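I've been putting off writing about desk bins for the best part of a year, mostly because I thought you'd all unsubscribe. Then I asked in the last issue what was annoying you about working at home and so many of you wrote back about rubbish (where to put it, what to put it in, how to stop the tea bags smelling by mid-afternoon) that I've given in. So, bins! Little ones, for tables and desks, with a word on the tables too, as I can't help myself.

It began with my own desk, which had a mug on it for pencil shavings, a saucer for orange peel and a paper bag that kept falling over. I wanted one small thing with a lid that would swallow the lot. I looked at the Gomik one first, a sort of square tub, and sent it back because the flap stuck. After that I went after something rounder and plainer, in a colour that wouldn't shout at me on video calls.
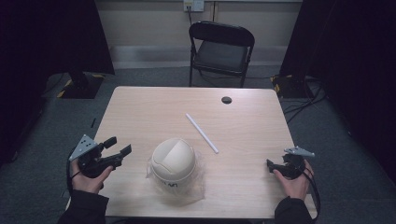 SMALL THINGS FOR THE DESK

Cream is a good colour for this sort of job. White shows every splash of coffee and black shows every crumb, but cream just gets on with it, and on a pale wooden table a cream dome looks rather nice, a bit like a big egg. I do like a domed top. You can't pile post on it, for a start, and in my house any flat surface has post on it within the hour.

Do take the plastic off somewhere sensible, mind. Those clear crinkly bags go everywhere, and I've found that if I leave one on the table "for a minute" it's still there at supper. Mine go straight into the bag of bags under the sink, ready to be used as liners. A thin one tucks down inside a small bin perfectly well, and you can spend your money on something else.

On price, the range is daft. I've seen tabletop bins for the cost of a sandwich and I've seen a Brutier one that cost more than my chair. The middle of the Muvow range is where I'd look if you're after a plain one with a flap, and get the size that takes a whole banana skin without folding. Wipe the underside of the flap as well as the top. I forgot to for most of last September and I won't describe it.

Now, tables. A reader with a light wood top wrote to ask about marks, so I've been reading up and rubbing things with cloths.

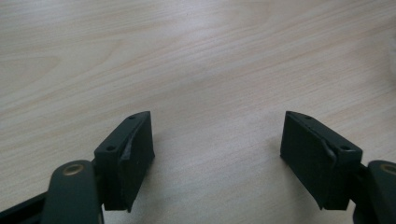 Can I put a small bin straight down on bare wood?
Pop a bit of felt or a cork mat under it first. A gritty base will scratch if it gets shoved about, and any drips that run down the side will sit underneath and leave a ring.

I'm a cork person myself. I bought a sheet of it years ago and cut it up with kitchen scissors, and there are now 4 rounds doing the job on my desk and a slightly wonky one under the fruit bowl. Felt is tidier but it does hold on to crumbs.

For everyday cleaning I use a barely damp cloth along the grain and then a dry one straight after. Pale wood with a wavy grain is very forgiving, I find, and the little marks lose themselves in all those lines. Big sticky patches get a drop of washing-up liquid in warm water, and I try not to scrub, although I do scrub.
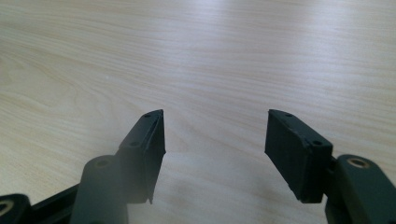

How often should a desk bin be emptied?
Every evening if it gets any food at all, even just tea bags. One that only takes paper and pencil shavings can go a week or until the flap stops closing.

I do mine when I put the kettle on after work, and it's become quite a nice full stop to the day. If yours has started to smell anyway, a spoonful of bicarb in the bottom overnight sorts most things out. Next time I'll get on to cables, as I've had a lot of post about those as well, and if you've got a desk with a proper cable hole in it please write and tell me whether you use it. Mine has a pen stuck down it.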